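3. The Unfolded Remainder: Laundry Left in Shared Households 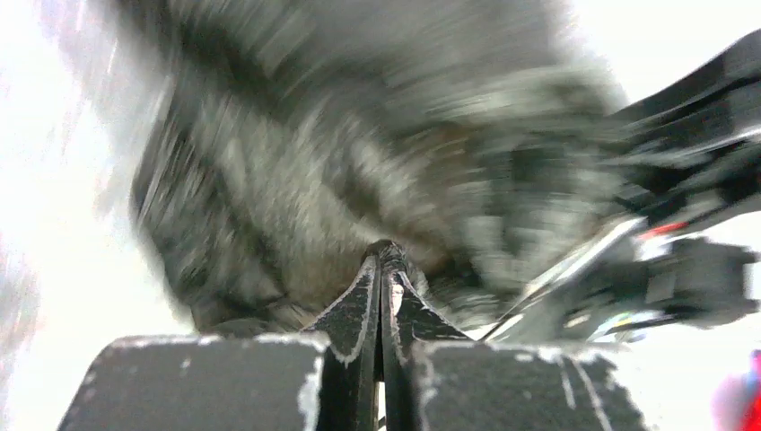 Figure 1. Dark fabric, crumpled, on a bright white surface.

3.1 Definitions and their discontents

Any study of unfinished laundry has to begin by saying what finished laundry is, and on this point the literature is less help than one would like. Sutcliffe treats a garment as finished when it is "back where it lives," a phrase that assumes a garment lives somewhere. Several of our respondents kept theirs on a chair. One kept it on a chair that had been bought for the purpose, and described this to us as storage. We saw no grounds on which to argue.

We therefore use the term remainder for any washed item that has left the machine or the line and has not yet been folded, hung, worn or given up on. The definition has the drawback that an item can leave the remainder by being worn straight out of it, and respondents who dressed this way every morning scored as very tidy indeed. We return to them in 3.3, with some envy.

3.2 Sample and diaries

Households were recruited in Pivthorpe through notices in two launderettes and a library. Each was asked to keep a laundry diary from November until the end of the winter, noting when a load was washed, when it was dealt with and by whom. In all, 264 households returned a diary we could read. They recorded 3625 loads between them, of which 2140 were folded or hung within a day of drying. A further 1013 were dealt with later than that, and the rest have no closing entry. We wrote to the households about these. The replies were friendly and did not contain the information.

The column headed "by whom" caused more trouble than the rest of the diary put together. It had been meant as a simple record. In households of two or more adults it was quickly taken up as a means of communication, and the entries grew longer as the winter went on. Two diaries contain a running dispute over fitted sheets, conducted entirely in the margins. Ailsa Munro coded these passages by hand and has asked that she not be given the fitted sheets again.

3.3 What gets left

Size predicts very little. We had expected large items to be dealt with first, on the theory that they are in the way, and the theory did not survive the first month of diaries. Towels were folded promptly nearly everywhere. Bed linen waited. Socks formed a class of their own and were often moved from place to place as a body, a practice that respondents wrote down as "sorting."

Color matters more than we can comfortably explain. Dark loads stayed in the remainder longer than light ones in most of the sample. Respondents gave us three accounts of this: that dark clothes hide their creases, that dark loads hold the awkward things, and that dark loads get washed at night when people are tired. The diaries give some support to the third. Loads started after 9 p.m. were slow to be folded whatever their color, and many of them were dark. Xuelian Ye has pointed out that the direction of cause is open here, and that people may save for the evening the load they already intend to ignore.

The straight-from-the-pile dressers mentioned in 3.1 were spread through every age group and every size of household. They reported less quarreling over laundry than anybody else. They also owned fewer clothes, or believed that they did, having not seen the bottom of the pile for a while.

3.4 Comparison with the Erkach diaries

The only earlier set of diaries close to ours was gathered in Erkach, where most flats in the study shared a drying room. Wet laundry left there was moved by the next person along, usually onto the floor, and it is hard not to connect this with the brisk folding times reported. Gatetti reads the same figures as evidence of civic feeling. Our own reading is that a neighbor with a full basket is a strong incentive, and that the feeling involved need not be civic.

Pivthorpe has few shared drying rooms, so the comparison can't be pushed far. Where our households did share a line or a rack, the delay between drying and folding fell, and the marginal notes got ruder. Whether the first effect is worth the second is a question we put to respondents in the closing interview, and their answers are set out by household type in section 4.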